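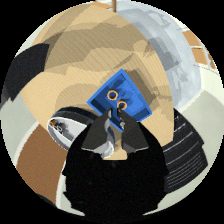

Unit 5: Extended Deterrence and Alliance Commitments
Handout, revised 16 Mar 2022

1. Terms

Direct deterrence is the use of a threat to prevent an attack on the state making the threat. Extended deterrence is the use of a threat to prevent an attack on someone else, usually an ally. The second is harder to make believable. A state that would fight for its own capital may not be expected to fight for another's.

Deterrence by denial aims to convince an attacker that the attack will fail. Deterrence by punishment accepts that it may succeed and threatens a cost afterward. Most alliances mix the two and seldom say in what proportion.

2. Case: Skudia and Jaser

The case is used again in the June seminar. Skudia is a large state with nuclear weapons. Jaser is a small ally with no such weapons and a land border of 40 miles with Mistier, a hostile neighbor. Skudia keeps 13 battalions in Jaser. They could not hold the border for more than about 5 days.

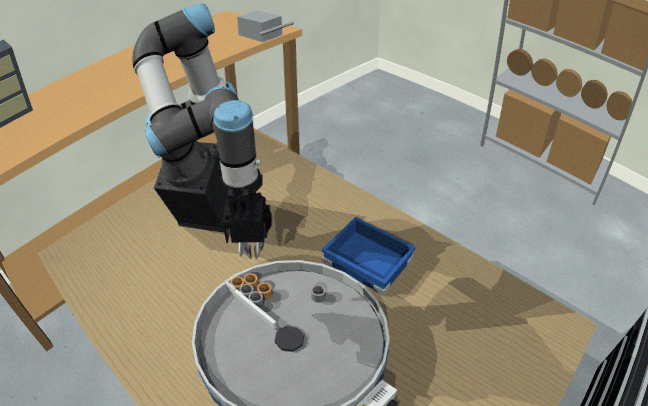

The battalions are a tripwire force. Their military value is small, but an attack on Jaser would kill Skudian troops, and the government of Skudia would find it hard to stay out. Note that this works only if Mistier believes it. A tripwire that the other side reads as a bluff adds risk and no protection.

3. Signals

Costly signals (troop movements, basing agreements, money spent) are generally given more weight than statements. Public statements still matter — a leader who backs down after one may pay for it at home. Changes in alert level fall between the two. They are cheap to order, easy to reverse, and easy to misread.

4. For the seminar

Read the Sang Treaty, article 19, on consultation. Note what it requires of Skudia and what it leaves open. Bring one page on whether removing half of the battalions would change the position of Mistier.

Filed under: Course Materials / Security Studies
Search this site Go
Contact the department | Copyright 2022 | Back to top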